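Finding and Correcting a Cable Snag Fault on a Small Servo Arm

Bench Notes, Sotwood Teaching Laboratory

This page applies to the desktop arms used in the die-and-box exercise. It covers one fault: the arm stalls partway through a lift, loses its position, and then moves abruptly when power returns to the joint. The fault was first logged at our site in June. It has since been traced in most cases to the motor cables and their connectors, and only rarely to the motors themselves.

Read the page through before touching the arm. Keep hands outside the aluminum uprights whenever a red indicator on the electronics is lit. 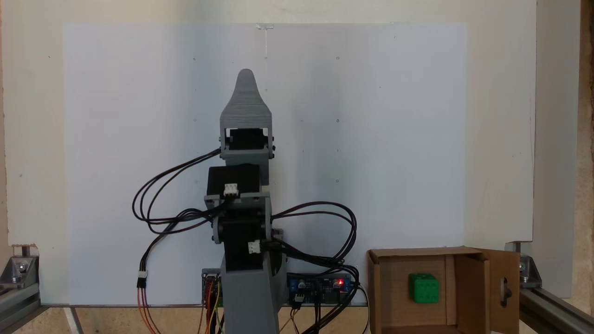
Yuzuki Miyazaki

Step 1. Stop the program and disconnect the supply. Do not rely on the software stop alone. A joint that has lost its position may still try to reach its last target. Support the upper arm with one hand as the supply is removed, as it can drop.

Step 2. Inspect the cable loops. Each loop must be long enough for the full travel of the joint it serves, and short enough that it cannot catch on a bracket or on the flap of the box. Move each joint slowly by hand from one end of its travel to the other. If a cable pulls tight at any point, note the joint and the position.

Step 3. Check every connector. Press each one home and then pull lightly on the housing, never on the wires. A connector that shifts under a light pull should be replaced. On the arm that prompted this page, the elbow connector had worked partly out after 142 cycles, and the log showed 17 brief losses of signal before the first stall.

Step 4. Restore power and run the slow test. Load the Ruvura test routine at the lowest speed setting and let it complete five passes with nothing in the gripping position. Watch the cables, and listen for a change in the sound of the motors – a strained joint usually hums before it stalls.
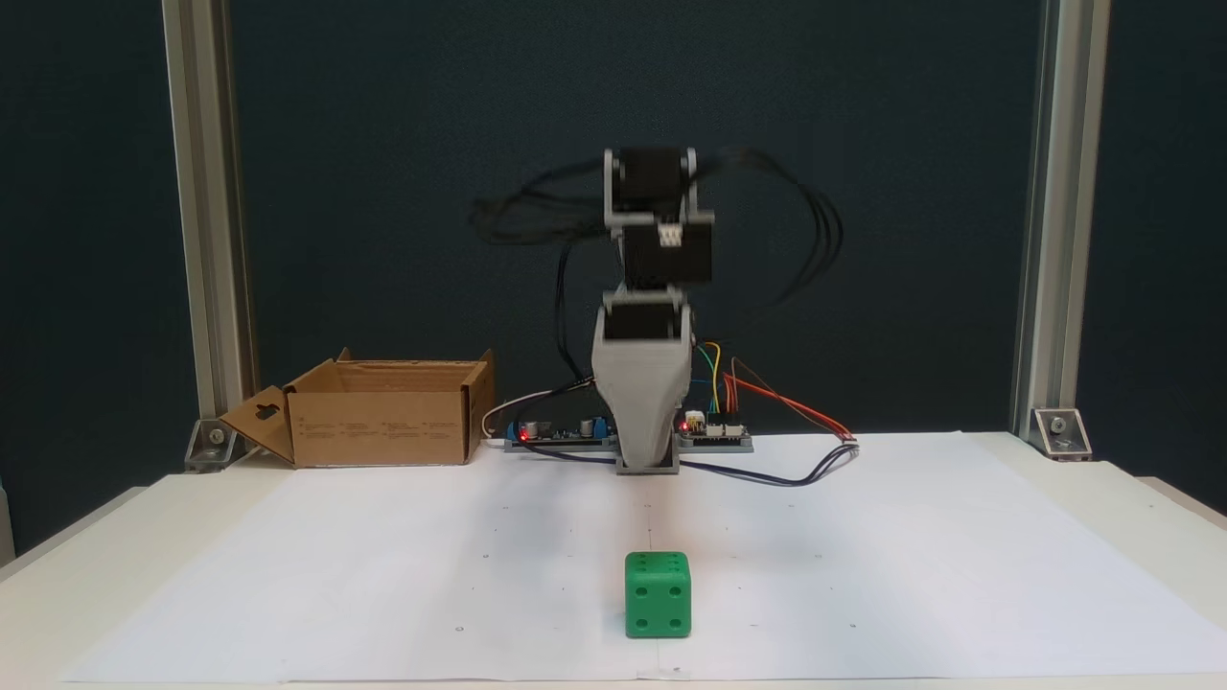
Junaid Lodhi wrote to us that the slow test had passed on his arm three times in a row, and that the stall came back only at working speed, when the loops had room to swing. He asked whether the routine should be repeated at full speed before the arm is returned to use.

It should, and the procedure has been changed accordingly. After the slow test, raise the speed in stages and repeat the passes at each stage. Stop at once if a cable touches the box or wraps toward a joint.

Step 5. Secure the cables. Fix each bundle to the nearest rigid link with a soft tie, leaving the slack at the joint. Do not tie a cable across two moving parts.
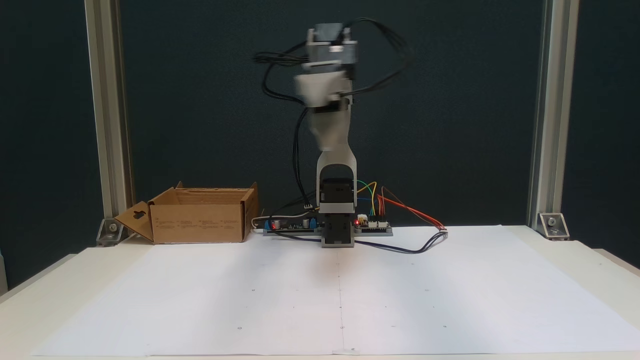 Step 6. Check the zero position. An arm that has stalled may return to a position that is slightly off, even after the cable fault has been corrected. Run the homing routine and compare the result with the value on the arm's record sheet. If the two do not agree, repeat the calibration before any pick is attempted.

Step 7. Record the work. Enter the joint, the connector, and the speed at which the fault appeared. If the same joint stalls again within a week, withdraw the arm from use and report it to Johanna Auer.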